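Tape marks on shared cells - is there an actual standard?

zekeo_ray
Joined August
Trying to write one page of bench rules for the small arms. Two arms, one table, blocks and tape, nothing fancy. Boss wants "the standard" cited and I can't find one that talks about tape at all. What do you guys do? Task zone, keep out zone, colors, widths, anything. Wrist view of our block task, black tape on wood: 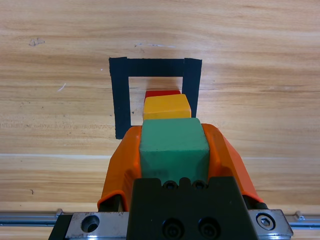
Verkelach, October 9, 2018

Ok so draft rules so far:
1. Tape marks the task area. Blocks get stacked inside it.
2. One arm works in the area at a time. Other one stays outside, fingers open.
3. No hands past the table edge with power on.
4. Slow speed for any new program, first 3 runs.
Tear it up.

weldcell_28
Rule 3 is the only safety rule in there. Rest is housekeeping. Tape is not a guard and dont let anyone write it up like one. Do the risk assessment first, then write the page.

zekeo_ray
Yeah never said it was a guard. Its so people reset the task in the same spot.

Botond Kerekes
Then say that in rule 1. We had new people at Lindemann who thought the tape was the stop line for the arm. It wasn't, the limits were in software and a good bit wider. Took one smacked knuckle to fix the wording.

Also replace tape when the edges go ragged. Ours gets looked at every 8 weeks, written on the sheet.

elance_tech
Disagree on one arm at a time. Kills the whole point of having two. We run both with a min gap set in the controller and its been fine for more than 3000 cycles.

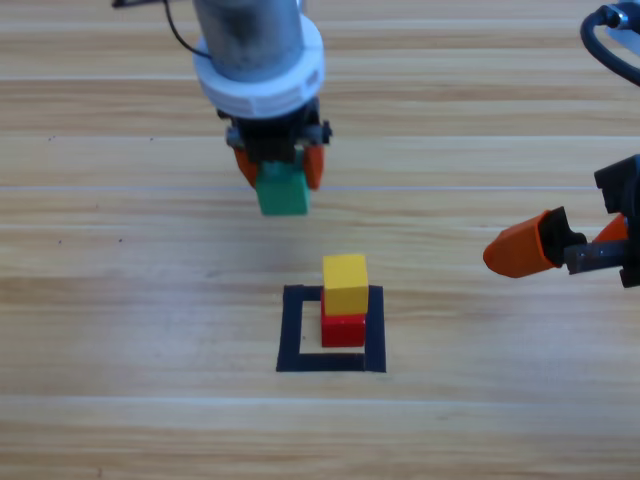
Gap is center to center of the grippers btw, and it's checked on every move, not only at the start. If it trips both arms hold where they are. Someone clears it by hand with power off. Never had to argue about whose turn it is.

weldcell_28
Center to center ignores fingers and cables. A cable loop can swing wider than your gap. Measure from the widest thing on the arm.

elance_tech
Fair, cables are tied back on ours but ok. Would still call it a min gap rule.

Botond Kerekes
Both can be right. Gap rule for proven programs, one arm at a time for new ones. Just write down who gets to call it proven.

zekeo_ray
I like that. Brayden Chisholm signs off on programs here so it would be him. Rule 2 now says: new program, one arm in the task area. Signed off, both allowed with min gap, measured from widest point.

What about dropping a block? Arm still holding one when someone hits stop - do you want the grip to stay closed?

weldcell_28
Depends what it does on power loss. Test it, write down the anwser. Dont copy ours.

elance_tech
Ours stays closed. And nobody reaches under a held part, even a little wood cube. Same habit for the heavy stuff later.

zekeo_ray
Adding as rule 5. Still need something to cite for the boss tho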